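Apprentissage par démonstration, séance 4 : récolter des exemples

Notes de cours, Rosário Caldeira
Mises en ligne le 29 mars 2018

Bon, on reprend là où on s'était arrêtés, avec le tableau couvert de flèches et la moitié de la salle qui voulait déjà parler de réseaux. On en reparlera, promis ! Aujourd'hui je reste sur la matière première, les démonstrations, parce que c'est là que j'ai perdu le plus de temps dans ma vie (et de loin).

Le jeu Tonberg, que vous allez manipuler en TP, contient 1 588 épisodes. Un épisode, chez nous, c'est une tâche complète : les mains entrent dans le champ, font leur travail, se retirent. Quand je l'ai ouvert la première fois, je me suis dit chouette, il n'y a plus qu'à entraîner. Et puis j'ai regardé les vidéos une par une, avec un thé, et j'ai vu que la même consigne, « reboucher la bouteille », avait été comprise de deux façons. Certains posaient le bouchon sur le goulot et s'arrêtaient là, d'autres vissaient jusqu'au bout. Pour un modèle qui imite, c'est une catastrophe : il apprend un compromis entre les deux et s'arrête au milieu du geste.

Donc, la consigne. Écrivez-la avec un état de départ et un état final, et faites-la lire à quelqu'un qui n'a jamais mis les pieds au labo. Si la personne vous pose une question, la réponse va dans la consigne.

Ensuite, la variété. J'aime bien les tâches avec des bouchons, elles ont l'air bêtes et elles demandent les deux mains, une prise assez fine et un vrai choix : quel bouchon pour quel goulot ? Changez les tailles, couchez une bouteille, mettez un bouchon sur le flanc, laissez traîner sur la table un objet qui ne sert à rien. Et surtout changez de personne ! Dans nos premiers essais avec Usow, on n'avait que des droitiers, et le modèle était perdu dès que les rôles des mains s'inversaient.

Côté caméra, le point de vue de la tête montre bien les mains, mais il bouge avec la personne et les doigts cachent souvent le goulot au moment intéressant. Pensez-y en annotant le contact.

Pour la prochaine fois : par groupes de 2, rédigez une consigne, filmez environ 4 épisodes chacun, puis échangez vos vidéos avec un autre groupe et annotez les siennes sans lui parler. On comparera les bornes de début et de fin, et ça va discuter !
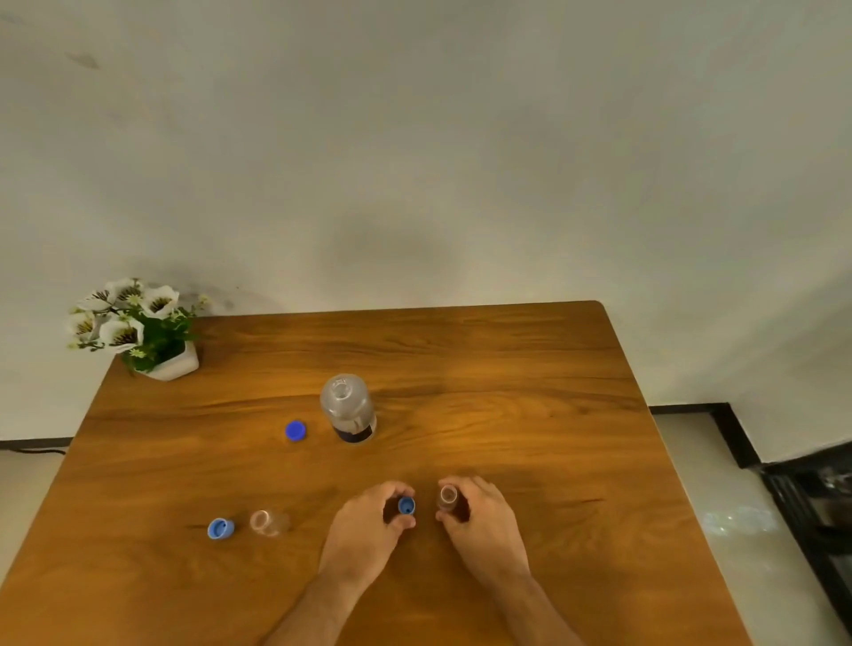 Faut-il garder les démonstrations ratées ?

Gardez-les, mais à part et avec une étiquette claire : elles servent à apprendre à reconnaître un échec, et on ne les mélange pas aux réussites quand on entraîne par imitation simple.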